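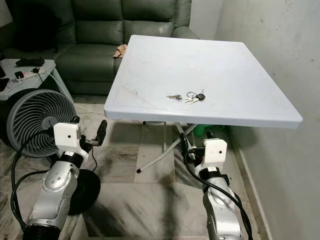 *Fig. 1. Keys on a split ring, with a small black fob.*

## Unit 4: Pin tumbler locks and key control

Read this before the lab session. Bring your padlock kit and the Unit 3 worksheet.

### 4.1 Parts of the lock

A pin tumbler lock has a fixed outer body and a plug that turns inside it. Holes are drilled through both, and each hole holds a spring, a driver pin and a key pin. With no key in the lock, the springs push the driver pins down across the gap between plug and body, so the plug can't turn.

The gap is called the **shear line**. The right key lifts each key pin until its top sits exactly at the shear line. The driver pins are then all in the body, the key pins are all in the plug, and the plug is free to turn. If one cut is too high or too low, one pin still crosses the line.

### 4.2 Bitting

The cuts on a key are its *bitting*. Each cut has two properties:

- **position** – how far it is from the shoulder of the key
- **depth** – how far down the blade is cut

Depths are written as a row of digits. Check the maker's chart before you read a code, as some makers start at the shoulder and others at the tip. In the Morelli practice locks we read from the shoulder. The first lock on your bench is coded 1293, and the second is 1081. Note the 0 in the second code. A zero means the blade is left at full height in that position.

Makers also limit the difference between neighboring cuts. If a deep cut sits right beside a shallow one, the slope between them is too steep and the key will catch. The limit is called the MACS (maximum adjacent cut specification). For the lab, treat the limit as 8 and check both codes against it.

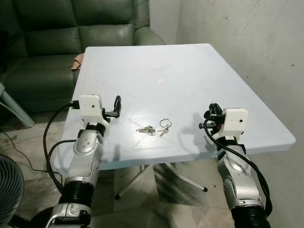
*Fig. 2. Keys on a ring, one of them brass-colored.*

### 4.3 Master keying

In a master-keyed lock, at least one chamber has an extra wafer between the key pin and the driver pin. That chamber now has 2 heights that clear the shear line. One matches the tenant's key and the other matches the master.

Every extra wafer also adds combinations that nobody issued. The Turnmont dormitory plan in your packet covers 72 doors. Find the chambers with wafers in the sample chart and list every key that would open door 1.

### 4.4 Key records

A key system is only as good as its log. Record the key number, the holder, the date out and the date back. Don't stamp the bitting code or the street address on a key – use a blind number that means nothing without the log.

### For next time

1. Decode the loose Vastero key in your kit and write the code on the worksheet.
2. Draw a single chamber with a wafer, in both open positions.
3. Read the chapter on disc locks.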